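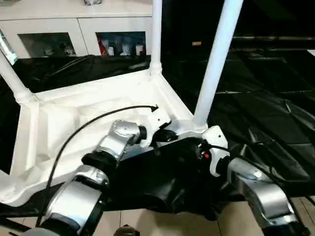
Is it safe to leave the Climon working alone on a job with loose fabric?

Only if you can live with it pulling on something for a while before it notices. We couldn't, and after the second fault we stopped leaving it alone.

Climon two-arm robot, with Filip control software: review
By Iona Farquharson
Dec 24, 2019
Reading time: 6 minutes

The sales sheet for the Climon promises "unattended soft goods handling." Soft goods means cloth, liners, covers, anything that bunches up and won't hold a shape. Most of the small robots I've used are decent with boxes and hopeless with a pillowcase, so I read that line a few times and then asked Pornby, the dealer, what "unattended" was supposed to mean. The reply was that it depended on the application. I wrote that down because I had a feeling it would come up again.

Our application was simple enough. The robot stands at a tray-like platform with a white fabric lining and poles at the corners, and its job is to pull the lining flat, tuck it down at the sides and move along. A person with no training can do it while talking on the phone.

Setup took longer than the booklet says. The Filip software is clear to look at and slow to use. You teach each move by hand, guiding the arm where you want it, and then you name the move and save it. If you forget to save before going back to the main menu, the move is gone and there's no warning. I lost most of an afternoon that way. Fraser Gillies, who did the wiring with me, lost the same afternoon a second time.

Once it was taught, it worked. I want to be fair about this. The arms are smooth, the joints are quiet, and it is gentler on thin cloth than I thought it would be. I had the log running the whole time and it reached 1,010 completed moves before anything went seriously wrong. If I had sent it back at that point you would be reading a kinder review.

What went wrong was a cable. A black one runs to the left arm, and there is enough slack in it to make a big loop over the work. You can see the arc in the photo at the top, passing across the fabric. The slack is there so the arm can reach, and nobody at our end questioned it. On the day of the first fault the arm was on its way back from the far side when the loop caught a fold of the lining. The arm kept going. It took the fabric with it, and the fabric took the tray, which moved far enough to knock against one of the other fixtures.

The Climon is supposed to stop when it feels unexpected resistance. It did stop, but late. My guess is that cloth gives too gradually. Hit a wall and the force jumps, and the robot sees the jump. Drag a sheet and the force creeps up, and all Filip showed me was a yellow "load high" message that cleared itself and came back. By the time it went red the arm had finished most of its swing.

We tied the cable back with a strip of hook-and-loop and started again. The next fault was the one that settled it for me. The strip held, so the loop no longer reached the fabric, but with the slack taken up the plug was being tugged every time the arm stretched out. Eventually it worked partly loose. Filip lost contact with the left arm and froze it, as it should. The right arm carried on with its own half of the job as if its partner were still there. It pulled the lining out from under a gripper that was holding it down, and there was a rip.

I can forgive a badly placed cable. An arm that keeps working after the other one has dropped out is a different kind of problem, and I don't see how it got past testing. There is a setting for it, two menus down, labeled "linked stop," and it comes switched off. The booklet mentions it once, in the section on saving power.

Pornby were polite about it. They offered a cable guide kit for $200, a plastic channel that clips along the arm and keeps the cable close. I think that should be in the box. They also told me the next Filip update, planned for January, will have linked stop on from the start. Maybe it will. I'm reviewing the one I have.

For comparison, I spent a short time last year with the Moda, which is slower and clumsier with thin cloth and which I didn't much like. Its cables run inside the arms – and when I pulled a plug on purpose, the whole machine quit moving. I didn't give it enough credit for that.

If you already own a Climon, turn on linked stop before you do anything else. Check the plugs at the start of each shift with the power off, and watch where the cable goes through the full reach of every move you teach, including the way back. Keep someone close enough to hit stop. Which leaves me wondering what you've saved by buying it.

I'm not recommending it for fabric work. For small hard parts on a clear bench it might be fine, but I didn't test that and won't pretend I did.

COMMENTS

Ross Haldane
We have had the same yellow message since the first week and were told to ignore it. I'm going to go and look at our cable now.

Nantana Wannasri
Did you try lowering the force limit? Ours stops much sooner since we did, though it also stops when there's nothing wrong.

Iona Farquharson
Nantana – yes, and we got the same. It quit so often on ordinary folds that I put the limit back up.

Donnie Farquharson
The guide kit does fix the snagging, but the clips pop off if you bend the wrist joint all the way. For that money I expected screws.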